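February 21, 2023

# Notes on the Relocation of a Small Household Library

Readers of this blog will recall that the library was moved out of the front room last August in order that the floor could be repaired. The present entry records how the books were returned and what was decided along the way.

The collection stands at 2,000 volumes, a figure taken from the card index kept by my late aunt. Her index was arranged by author. The shelves never followed it. Atlases stood beside cookbooks, and the Raltitz county histories were divided between two rooms.

Ronja Ekström, formerly of the Morkareo public library, was consulted on the matter of classification. Her advice was to adopt nine broad subjects and to resist any further division until the books had been in use for a full year. This advice was accepted, with one exception for music.

The layout of the room was settled before any book was unpacked. Proposals were drawn up, discussed at the kitchen table, and in two cases withdrawn. Tape was preferred to pencil for working out divisions, as it can be lifted and laid again. 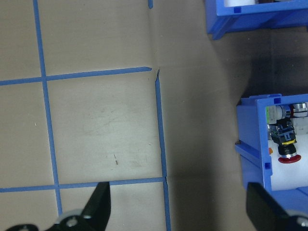

*Blue painter's tape on a tan surface.*

The shelving was ordered from Hägglund in a depth of 10 inches. Each shelf is rated to carry up to 60 pounds, and the art books have been placed on the lowest row accordingly. Holger Engebretsen fitted the uprights over two evenings and declined payment, but accepted the duplicate set of Pelter's sea stories.

Certain questions remain open. Letters and pamphlets are still in their boxes. The dictionaries have been given a temporary place by the window, where the afternoon light is stronger than I would wish, and a blind has been ordered.

Loans to neighbors will resume once the index cards have been checked against the shelves. Borrowers who still hold books from before the repairs are asked to keep them until then.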